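Startseite | Tagebuch | Archiv | Über mich

Juni 2021

Der Schlüssel vom Fahrradkeller war mal wieder weg, und ich hab natürlich zuerst in allen Jackentaschen gewühlt (gefunden: 14 Cent und ein uralter Kassenzettel). Dabei wollte ich doch seit März, dass alles, was klimpert, einen festen Platz bekommt! Auf dem Tisch landet bei uns nämlich einfach alles. 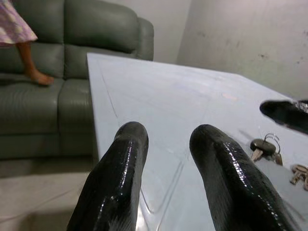

Am Ring hängt bei mir eh schon zu viel, den kleinen Schlüssel könnte ich eigentlich mal abmachen. Wofür der ist, weiß ich seit dem Umzug nicht mehr. Briefkasten jedenfalls nicht, hab ich probiert. Wegwerfen trau ich mich aber auch nicht, am Ende gehört er zu irgendwas Wichtigem im Keller.

Also ab jetzt: reinkommen, Schuhe aus, Schlüssel an den Haken. Mal sehen, wie lange ich das durchhalte, ich geb mir 30 Tage.
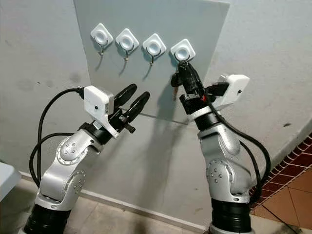 Den Fahrradkellerschlüssel hab ich abends dann doch noch gefunden, im Einkaufsbeutel, ganz unten unter den Zwiebeln. Morgen kaufe ich bunte Anhänger, Grün für den Keller und Rot für die Haustür. Oder umgekehrt?

Kategorie: Alltag & Ordnung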